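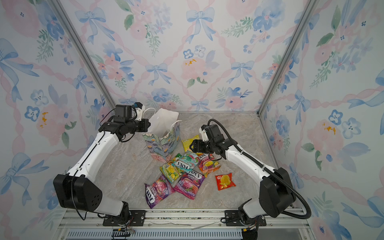 Aba Acheampong wrote in under my review of wrapping paper to say that she had given up on wrapping altogether, that everything in her family goes in a bag now, birthdays, thank-yous, the lot, and could I please look at gift bags next and be quick about it, as she has three nieces with summer birthdays and a drawer full of bags that have all split down the same side. Well, Aba, I was not quick (I never am, as my readers know) but I have now lived with the Drunine gift bags for long enough to have opinions, and here they all are.

Drunine Botanical Gift Bags and Drunine Plain White Carriers, bought from Zuvstead
Reviewed 19 Jun 2024

First, what you get. Zuvstead sells the botanical bags and the plain white ones separately or as a mixed bundle, and I went for the bundle, which came flat in a cardboard sleeve with a sheet of tissue between each bag. I do like tissue! I kept every sheet. The medium size is the one I have used most, and by my tape measure it stands 315 mm tall with a depth of 115 mm from front to back. That depth is the number to look at if you are buying. So many gift bags are lovely and wide and then so shallow that a mug won't sit in them without making the whole thing bulge like a frog. A mug sits in this one. So does a candle in its box, and a small pot of jam beside the candle if you turn the jam a bit.

They open up nicely too. You put a hand in, push the base down, and the creases go where they were meant to go. I had one white bag where the base flap had been glued a touch crooked, so that it leaned, and I used that one for my neighbour's marrow seeds and neither of us minded. The others were fine. I wouldn't send a bundle back over it, though if you were buying only the one bag for a wedding you might feel differently.

Now, the thing I use gift bags for more than anything else is what my mother used to call a "bag of bits". No proper present, just a good rummage of sweets and crisps and perhaps a silly pair of socks, for somebody who has passed an exam or had a tooth out or is going on a long coach journey. I've been making them since my own children were small. And a bag of bits is much harder on a gift bag than you'd suppose, as crisp packets are light and full of air and take up all the room, and then the sweets go to the bottom in a heavy lump and the bag tips forward off the table. I have had that happen with two other makes this year, one of them at a rather quiet christening. 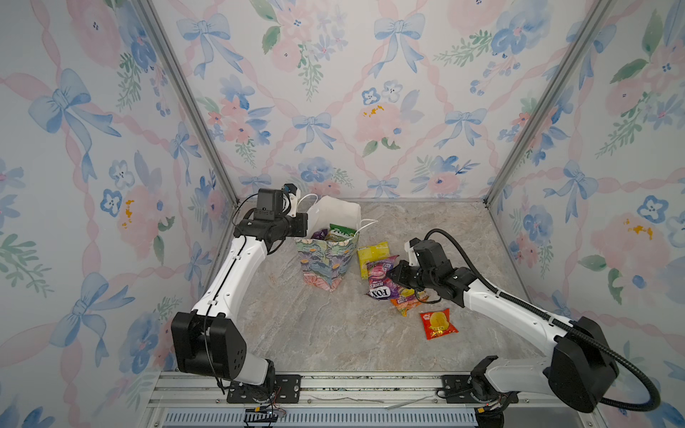
Filling order matters more with this bag than with a deeper one, and it took me a few goes to settle on what I'd recommend. I used to drop everything in as it came to hand, and then wonder why the top looked like a bin. What works better is to stand a couple of flat packets upright and let them hold the shape while you decide about the rest. With the green packet and the purple one in, side by side, the botanical bag stands up perfectly well, and you still have the red crisps, the yellow packet, the little orange one and the Fox's Berries to find homes for. I would put the Fox's in next, low down, as a bag of sweets has a bit of weight to it, and keep the crisps for last so they can sit on the top and not be crushed. If you're a crisps-at-the-bottom person I'm afraid I can't help you.

The pattern deserves a paragraph to itself. It's teal, green, pink and cream, all leafy and flowery, and I had worried that it would be too much. I'm fond of a flowery wall, and blue bows and pink blossoms are already a good deal for one bag to compete with. But the teal is strong enough to carry it, and it doesn't look babyish, so I've given these to grown men as well as to girls of six. One grown man has since given it back to me with a courgette in it. The print hasn't rubbed off on my hands or on the tissue, which I can't say for the gold ones I had at Christmas (I was finding gold on the butter dish well into the new year).

As for the plain white ones with the white rope handles, I didn't expect to care for them and I've come round completely. They look smart on their own, a bit like something from a nice shop, and you can dress them up with a ribbon or a stamp or a child with a felt pen. The rope is comfortable in the hand. I carried one to the bus with a full jar of chutney, two paperbacks and a packet of ginger nuts in it, and the knots held, and there was no red line across my fingers at the other end. The trouble with white is what you'd imagine. I put one down by the teapot, and that was the end of that one. Keep them in the sleeve until you want them.

I compared them with the Triltis bags, which lots of you buy and which are cheaper. The Triltis handles are thinner and the base is only a single fold, and one went at the corner with nothing heavier in it than a box of bath salts. They do a very pretty lemon design, though, and if your present is a scarf or a pair of gloves I'd say save your money and have the lemons. For anything with a lid or a lump to it, go for the Drunine.

A few grumbles, so you don't think I'm on commission. The gift tags are tiny. I have large handwriting and could fit "love from" and then had to turn over for the names. The large size is, to my mind, a poor shape, very tall and no deeper than the medium, and small things vanish to the bottom of it so that the person has to put an arm in up to the elbow. And Zuvstead took an age to post them. The order was number 124 on my little slip, so perhaps there were a great many people ahead of me, but I'd ordered in good time and they still came the morning after the party I wanted them for.

Will they go round again? Yes, so far. I've had the same botanical bag back twice, from my sister and then from the Dramani Street book group, and apart from a softened corner it looks ready for another outing. I fold them flat along the old creases and stand them in a magazine file beside the ironing board.

Aba, for the nieces I'd get the medium botanical and do each of them a bag of bits. If one of the birthdays is in August, order now.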